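2023-10-11
Block pushing, perception and pusher control

Started from last night's Zillness log, which claims the language-conditioned pushing is "stable." I don't know what that word means in a log. The summary line at the bottom comes from the runner script, and the runner script calls a run good if the planner reaches its own goal according to its own pose estimates. The estimator is grading the estimator. I wrote that on the whiteboard in January and it has been erased twice.

Read through the replay anyway. 1039 push segments in the log, each one a commanded approach, a contact and a retreat. The success column is almost all ones. I filtered for segments where the block pose moved while the tool was still in free space and got more hits than I'd like. A block doesn't scoot sideways before anything touches it. Either the timestamps are off or the pose is jumping, and I'd put money on both.

Timestamps first, as it's the cheap one. Brilgate stamps arm state when the message is written to disk. Vivumer stamps detections when the image arrives. These are different events with different delays, and the merge tool lines them up as if they were the same event. Shifted the detections by 60 ms and a good chunk of the ghost motion went away. Did not go looking for the best shift. If I tune the offset until the plots look nice I've learned nothing about the offset. Want it from the hardware clock or from a proper step test: tool parked, quick move, compare the edge in both streams.

What's left after the shift is the interesting part. The remaining jumps cluster on the blue pair, nearly always on the rounded one, and nearly always with the rod close by. The segmentation is by color and then by outline, so when the rod covers part of a block the outline that comes back is whatever is left of it. Vivumer fits a template to that leftover shape and reports a confidence as if it had seen the whole thing. The centroid then slides away from the rod, which to the planner looks a lot like a successful push. I'm fairly sure some of our best-looking segments are this.

Spanos makes it worse by being obliging. It takes the new centroid at face value, decides the contact was good, and plans the next push from there. If the block hasn't moved, the rod comes down somewhere it shouldn't, and the force threshold catches it, and the recovery behavior lifts and retries. The retry is counted as a new segment. So a bad estimate turns into one success and one fresh attempt, and the log gets longer and looks healthier.

Set up by hand for the afternoon. All the colors on the maple board, pairs left close together so the grouping has to do some work, and the rod down next to the blue triangle with the rounded blue one behind. I want the static case before anybody shows me another motion plot. Arm holds position, no pushes, detector running, and we look at what the poses do when the only correct answer is that nothing moves. 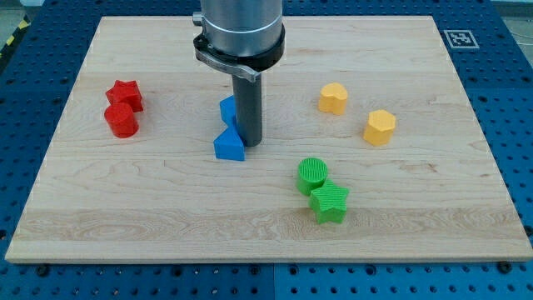

Negin Kazemi thinks I'm blaming the wrong module. Her position is that partial outlines are a fact of life with a tool that works right against the blocks, that any detector will do something silly there, and that the planner ought to carry its own belief about where a block can be and refuse updates that break contact physics. If the rod didn't push it, it didn't move. She also said the static test will tell me what I already know and then I'll spend a week on it.

She may be right about the week. On the rest I half agree. A belief filter in Spanos would hide the jumps, and hiding them is useful if the thing underneath is honest about its uncertainty. Vivumer isn't. It gives high confidence on a half-covered block, so the filter would have to guess when to distrust it, and then we have a second thing that needs tuning and a second thing that can be wrong quietly. I'd like the confidence fixed first. Wrote both options down on the issue so that we're at least arguing in the same place.

Static test, notes as I went:

Red pair is boring, which is what I want from a red pair. Star and cylinder keep their labels, pose noise is small and looks like noise.

Green pair merges now and then. The star and the cylinder touch, and the color mask comes back as a single blob, and the splitter has to cut it. It picks a sensible cut most of the time. When it doesn't, the star loses a point and the cylinder gains one. Yaw on the star then flips by one point of symmetry, 5 of those per turn, and the planner sees a rotation that means nothing. We should be reducing yaw by the symmetry of the shape before it ever leaves the detector. I was told this was done. It is done for the hexagon. It is not done for the star. There is a table in the config with a row for each shape and the star row says 1.

Yellow pair. The hexagon behaves. The heart-like one gets a template called "heart" and fits okay, though the residual is the highest of any block with a clear view, and I'm not convinced the template outline matches the piece. Should trace the real one and compare before trusting the name of a file.

Blue pair is the problem, as expected. Triangle is stable enough, even right up against the rod. The rounded one is bad. Its reported center wanders with the arm holding still, and the label swaps between two templates every so often. Confidence stays high through the swaps. That's the bit I wanted on record: nothing moving, the answer changing, the confidence flat.

Kept three static captures with the rod in place, then raised the rod well clear and took another with the blocks untouched. With the rod out of the way the rounded block settles down and the label stops swapping. So occlusion is the cause, at least in this arrangement, on this board, in this light. I'm not claiming more than that. One layout is one layout.

Things I don't believe yet:

That the occlusion mask is being used. There's a flag for it. The flag is on. The idea is that we know where the rod is from the arm's kinematics, so we project it into the image and tell the detector those pixels are unknown instead of background. If this worked, the template fit should go soft on the covered side and the confidence should drop. It doesn't drop. Dumped the mask to disk and it's there, and it's rod-shaped, but it's sitting to one side of the rod. So the flag is on and the mask is masking maple.

That the extrinsics are good. The check we run looks at the fiducial at the corner of the board area and reports error there. Of course the error is small there, we calibrated on it. The marker lies on the table. The rod is up off the table. A small tilt error is invisible at the marker and grows with height, which fits a mask that is off at the rod. I want a check at the tool, touching known holes in the table and comparing the projected tip to the seen tip. The table is full of holes at known spacing and we use none of them for this.

That the tool length is right in the model. The rod was changed and the file was changed, and I have no evidence those happened for the same reason. The tip is rounded too, and the model has it as a flat-ended cylinder. For the mask it hardly matters. For contact height it does, when the tip is hovering just over the wood and the low edge of the block is the part we're pushing.

Tried the obvious thing before going home: shifted the mask by hand until it covered the rod and reran the detector on the static captures. Confidence on the rounded blue block dropped to roughly a third of what it was, and the label stopped swapping. That's encouraging and I'm going to be annoying about it. A hand-shifted mask on a handful of still captures with one rod position says the mechanism works when it's fed the right pixels. It says nothing about motion, and nothing about whether Spanos does anything sensible when the confidence goes down. I looked. It has a cutoff, the cutoff is set so low that even the corrected value passes, and there's a comment next to it that says "TODO ask."

Negin's reply on the issue, after I posted the plots: fine, fix the mask, but she wants the physics gate in the same release and she'll write it. No objection as long as it's behind its own switch and the log says when it rejected something. If it silently swallows updates I'll be back here in a month with a new set of ghosts.

To do:

Star symmetry row in the shape table. One-line change, needs a test so it stays changed. Also look for other rows with a 1 in them that shouldn't have it.

Touch-off check against table holes, spread across the workspace, with a raised pose at each one. Report tip error in pixels and put it in the Zillness startup, where it can stop a run.

Measure the rod. With calipers, from the collar.

Step test for the clock offset. Until then the merge tool gets a warning when it lines up streams with unlike stamps. I don't care if it's noisy.

Stop counting retries as new segments. Rerun the summary on last night's log with retries folded into their parent push and see what the ones column looks like. I've asked that nobody quote the stable number upstairs until that's back.

Runner script: score from a clear-view capture with the rod lifted, after each episode. Costs time per episode. Worth it.

Left the board as it was, arm parked high. Please don't tidy the blocks, I want the same layout in the morning for the mask rerun.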